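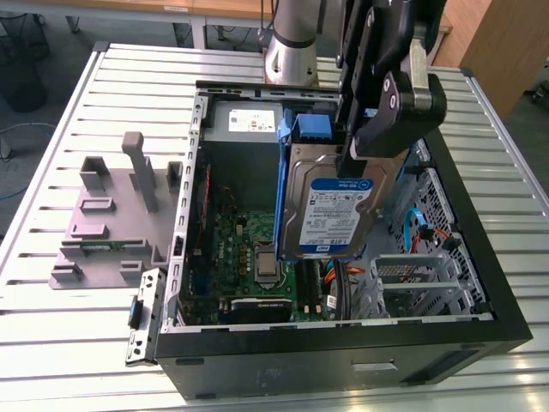
WD drive and its blue caddy, with the tower on its side.

I have been putting off writing this one because I kept finding new things to like, and then one or two things to grumble about, so pour yourself a coffee! The tower is a refurbished black desktop I bought from Florside for $90, and I wanted it for one reason: something roomy I could open up, learn on, and put back together without crying over it.

Shipping to Prustthorpe was quick (it landed on a Thursday) and it came well wrapped. The side panel comes off without a fight, and once you lay the case down everything is right there in front of you, power supply at the top, green motherboard below it, and the drive cage off to the right.

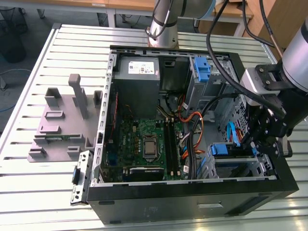 What won me over was the blue plastic. I know that sounds silly, but the caddy and the latch on the cage are both bright blue, so even a beginner can guess which parts are meant to be handled. My old Choi tower had four tiny screws on every drive and I lost at least one of them each time I went in. With this one I had the drive out in 55 seconds on my first try, and I am not a fast worker.

I do wish the cabling were tidier. The orange and yellow wires loop right through the middle of the case, and I spent a good while tucking them back before the panel would sit flat again.

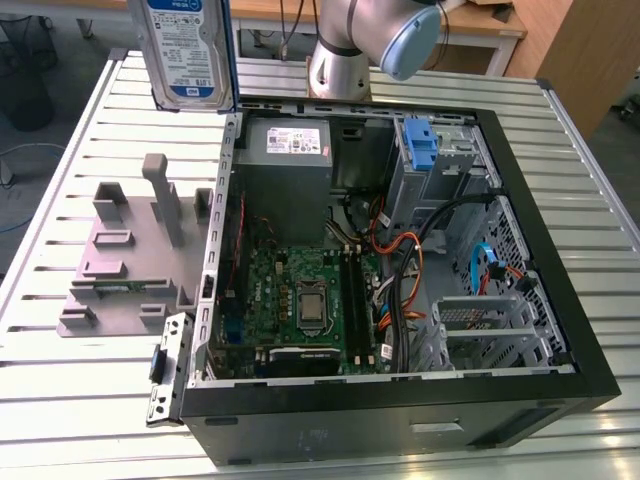 Storage and Upgrades

Mine came with a 1.0TB Western Digital drive, the 3.5-inch kind, and that's plenty for family photos and the music I refuse to delete. It isn't going to win any races, so I may put in something quicker down the road and keep this one for backups. There are two memory slots, side by side next to the processor.

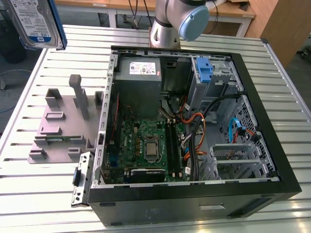 If you plan on working inside it more than once, do yourself a favor and find a big, solid table with room beside the case for the parts you take out. I started on an Evlow folding desk and it wobbled the whole time.

I'd give it four stars, and I'd buy from Florside again. My second one is already ordered, for the den.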